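Mavthorpe Hand-Held Gripper, Pair: Long-Term Review

Reviewed by Hertta Heinonen

Our pair failed at 82 hours of garment work. The left finger stopped closing fully on thin cloth, and the tool logged the grasp as good. No fault code was raised. Torque on the finger mount screws had dropped on one unit only. Mavthorpe support replied in 11 days and advised a retighten every seven hours, a step missing from the manual.

Black fabric over a quilted bed cover, two grippers in use:

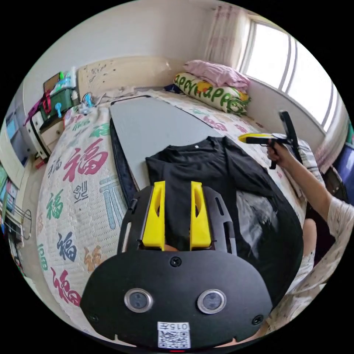
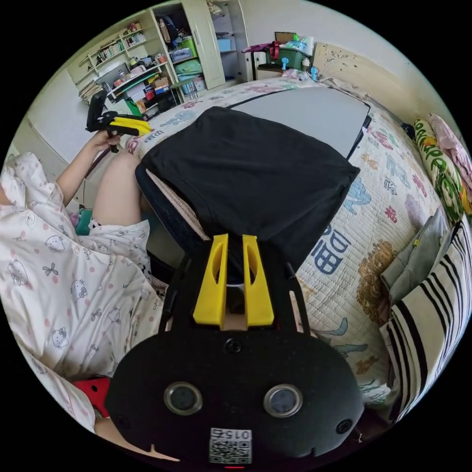
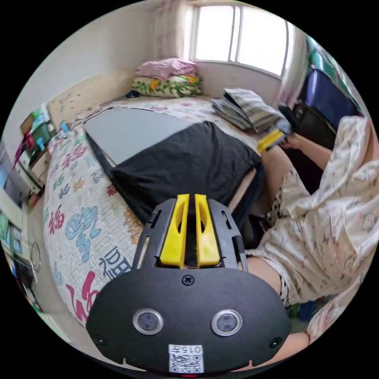
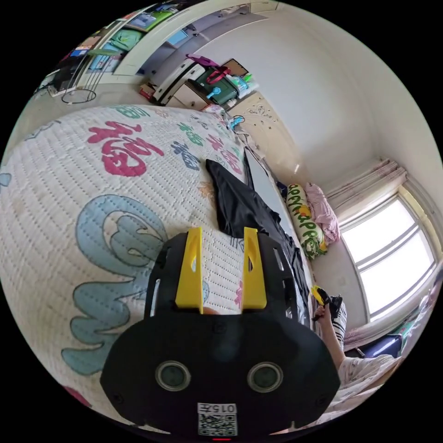

After the retighten the false grasps stopped. I would still want a closing check at startup before buying a second pair.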